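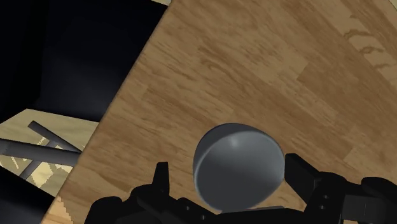
Part 2: Does the Table Change How Long You Stay?

Search this site Go

So for my term project I picked a question that started as an argument at dinner. My roommate thinks people hang around longer in a cafe when the tables are wood. I said that was silly and people stay for the wifi. We went back and forth long enough that I figured I might as well get a grade out of it!

Part 1 was the reading I did beforehand (short version: lots of blog posts, very few real studies). This part covers what I did and what I got.

Where I went

I used two cafes near campus. Nesis has wood tables all through the front room, big chunky ones with lots of grain. Penilow has white plastic tops and metal chairs, and it's newer and a little brighter. They charge almost the same for a small coffee and they both have free wifi, so I felt okay comparing them. I wanted a third place, Nuchit, but the manager there asked me not to sit and time the customers, and I get that.

How I did it

I visited each cafe 6 times in February, always in the afternoon, and sat somewhere near the back. Every time someone came in and sat down I wrote the time in a notebook, plus a quick note like "red scarf, laptop" so I could tell them apart. Then I wrote down when they left. Anybody who got takeout didn't count. I also left out groups bigger than four, which I decided after a knitting club came into Nesis and wrecked my whole page.

By the end I had 249 people in the notebook. I lost track of a few when it got busy (two red scarves in one afternoon, ugh) and those are crossed out and not part of that number.

I also made a one-page survey and put it on Pladis, the class form site, and got 100 answers back. Question one asked what makes you stay longer in a cafe, and you could only pick one thing.

What I found

My roommate was kind of right, and I had to say so out loud. People at Nesis did stay longer. The middle visit there was 39 minutes, and Penilow's was shorter on every single afternoon I went. But when I split out the laptop people from everybody else, most of the gap went away. Nesis has outlets along the wall and Penilow has hardly any, so the people who came to work all ended up at Nesis and parked there.

The survey went the same direction. Comfortable seats and outlets were the top two answers. Tables did get picked by a handful of people, and one of them wrote in the comment box that cold tabletops make their wrists hurt when they type. I hadn't thought of that at all and I kind of love it.

What went wrong

Two cafes isn't a lot. I can't pull the table apart from the music, the light, the chairs or the smell of the muffins. I also only went in the afternoon because of my class schedule, so I have no clue what mornings look like. And I drank way too much coffee, which made my handwriting on the later pages pretty hard to read.

If I did it again I'd find one cafe with both kinds of tables and watch which ones fill up first. I'd bring a friend to do half the timing too.

Part 3 has the charts and the full survey questions. My notebook pages are scanned at the end of that part, coffee rings and all.

Posted Mar 28, 2019
Filed under: Student Projects, Everyday Research, Food & Drink

We use cookies to help this site run better. By staying on this page you agree to our cookie policy. OK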